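Peravska > Grounds team > Robot questions

Will the path robot take my job?
No. Working hours stay the same for all grounds staff at Dilley. The robot drives the inspection round, and you do the repairs.

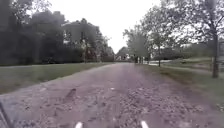
Gravel path between the grass verges, seen from the robot.

Who decides what is repaired?
You do. The robot only sends its report, and the team leader does not see it before you.

Must I learn new software?
Only one page, in November.

Contact: office, extension 213 | © Peravska | Back to top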